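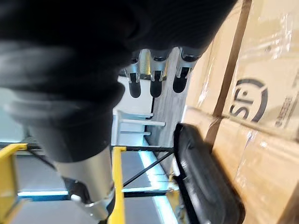 **Sesberg Technical College – Department of Applied Robotics, Student Handling Project**

# Chapter 6: Reaching Into the Rack

Welcome to the part of the course where the robot finally gets to go shopping! For five chapters you have moved an arm through open air, and if you did the exercises you can already send it to a point, turn it, and bring it home without knocking over the cones. Now we put shelves and cartons around it, and everything gets a lot more interesting.

The project that runs through this chapter is called Umell. It was started by students in Zbigniew Kwiatkowski's evening class, who wanted an entry for the Nendden picking contest and had one term to build it. The rules sound simple enough. The robot drives up to a rack, picks out the item on its order slip, and sets it down in a tray. The team's first plan fit on half a page. Their final log had 1,318 entries, and we will be reading quite a few of them (the ones about cables are my favorites).

Working among racks is a different job from working on a bench. There are uprights and braces to steer past, and the arm itself takes up room that you would love to use for something else. Then there is the packaging. Clear plastic film over cardboard throws back bright highlights, and a camera can easily take a highlight for an edge. Tape seams and printed logos can be a real help, though – they give the software something steady to look for on a plain brown box.

## What you will do

You will start by measuring the space your gripper needs with its fingers open, then plan a path into a shelf bay that keeps at least 100 millimeters clear on each side. After that you will teach the arm to back out the same way it came in. Please don't skip the backing out! The Umell team did, and Section 6.3 shows their repair list.

**Words to know:** *approach path*, *clearance*, *wrist camera*, *occlusion*, *retreat*.

**Before you begin:** Reread the pages on joint limits in Chapter 4, and have your speed setting at the training level. Work in pairs, with one person at the stop button whenever the arm is powered.

## 6.1 How much room does a hand need?

Take a ruler and hold your own hand as if you were about to lift a mug from a crowded cupboard. Measure across the widest part, knuckles included, and write that number down.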